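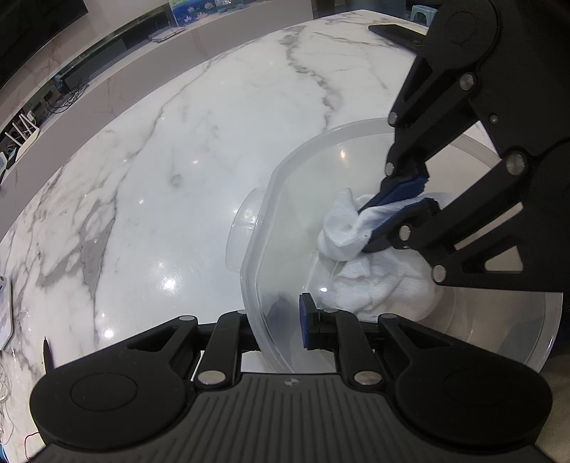
I have become a hand-washing person, and I'm as surprised as anyone! Until September everything I owned went in on the same warm cycle with whatever powder was cheapest, and I came out of it with grey flannels and a jumper that would have fitted a teddy bear. Then my friend Kyu-ri Ha came to stay, watched me stuff a good wool scarf in with the bath mats, and very gently asked whether I had a basin. I did not have a basin. Now I'm completely devoted to big clear plastic bowls, the sort with a thick rounded rim, and I'd put one on a marble worktop with a white towel bunched up in the bottom over a row of machine buttons any day of the week. You can see straight through the side to the stone, so you can also see what colour your water has gone, and believe me, the first time that is quite an education.

So, what I do. It's for small things only: face cloths, hand towels, socks, the odd pair of gloves, anything knitted that I'd be sad to lose. Sheets and jeans still go in the machine (I'm keen, I'm not mad).

I fill the bowl with cool water for anything woolly and comfortably warm water for cotton, and swish the soap in with my hand before the clothes go anywhere near it. I used to drop things in and squirt the liquid on top, and I'd end up with one slimy patch that took an age to rinse. I use a liquid called Mundoline, which I buy from Antal, the little hardware shop in Prustham, and a capful is far too much. Half a capful. Less if it's only socks.

Then everything goes in, gets pushed under until the bubbles stop coming up, and sits there for 15 minutes while I make tea. Cotton towels can stay longer. I once forgot one for 60 minutes because Tibor rang about Christmas and it was perfectly fine, lovely in fact, but I wouldn't chance it with wool.

After that it's all squeezing. Pick up a bit, press it, let it go, move along to the next bit. No scrubbing! Scrubbing is how my poor teddy bear jumper happened, or at least it finished the job. With towelling I work along from one corner so that I don't keep doing the same lump over and over, which is easily done when it's all white and all folded in on itself.

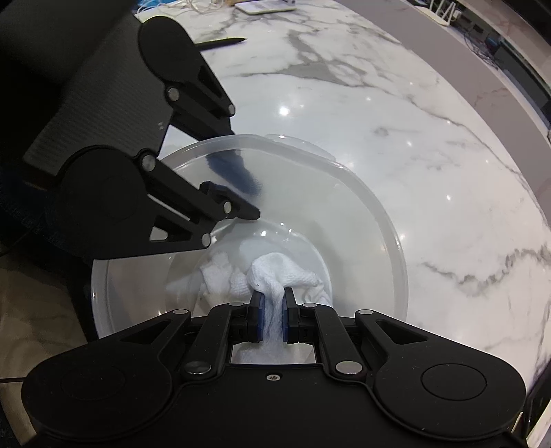
Socks and gloves are my favourites, oddly. They're so quick, and they come up so well if you turn them inside out first and give the toes or fingertips a bit of extra attention. Knitted things do get heavy when they're full of water, so I slide a hand underneath and lift the whole lot in one go. If you pull a wet sock up by its cuff every time, you'll have a very long sock by spring.

I rinse 2 times for most things, and keep going with towels until the water looks like water. A splash of white vinegar in the last rinse makes them much softer, and no, they don't smell of chips afterwards. Tibor Erdős, my brother-in-law and a man with strong feelings about chips, has sniffed one and confirmed this.

Drying was the bit I got wrong for weeks. I was wringing things into ropes and hanging them over the bath, where they dripped all night. Now I lay each piece flat on a dry towel, roll the two up together like a Swiss roll and lean on it with my forearms. Unroll it, pull everything back into shape, and leave it on the rack in the spare room with the window open a crack. Socks are generally ready the next day, and hand towels take a little longer if it's raining, as it has been here in Vamton since the clocks went back.

I had 9 white face cloths at the last wash, all soft, all properly white, folded in a pile by the sink, and I kept going back in to look at them. Next I want to try the cream blanket from the back of the sofa, though I think that may have to be done in the bath, and I shall need a second person for the lifting.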